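Home Projects Tickets Wiki Log in
Last updated May 15, 2020

Ticket 319: Stukisia policy stalls on shelf dusting
Opened by: Roxana Avram
Assigned to: Florin Iordache
Status: open, fix under test

The policy trained on 1,325 demonstrations reaches the lower shelf and then stops with the duster just above it. The gripper stays closed and no fault is logged. Up to 54 percent of rollouts end this way. Upper shelf runs are not affected.

Florin checked the action labels first. They were offset from the images by 4 control steps – the Vulport logger stamps the command when it is queued. During slow sweeps the offset makes a moving arm look parked.
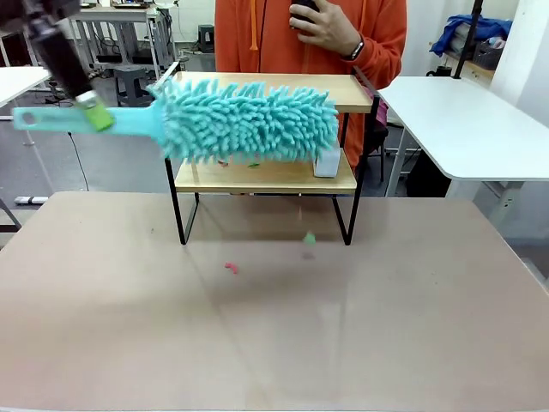 Labels were shifted back and the policy retrained with the same seed and settings. The stall is rarer now but still shows up when scraps lie close to the left end of the shelf. Few of the demonstrations start there.

Next: record more sweeps from the left end, retrain, and rerun the lower shelf set. Scraps that land on the tabletop count as cleared for this test – same rule as in the Dreveo runs. Do not merge the old labels into the new set.

Roxana to confirm the logger patch before recording starts.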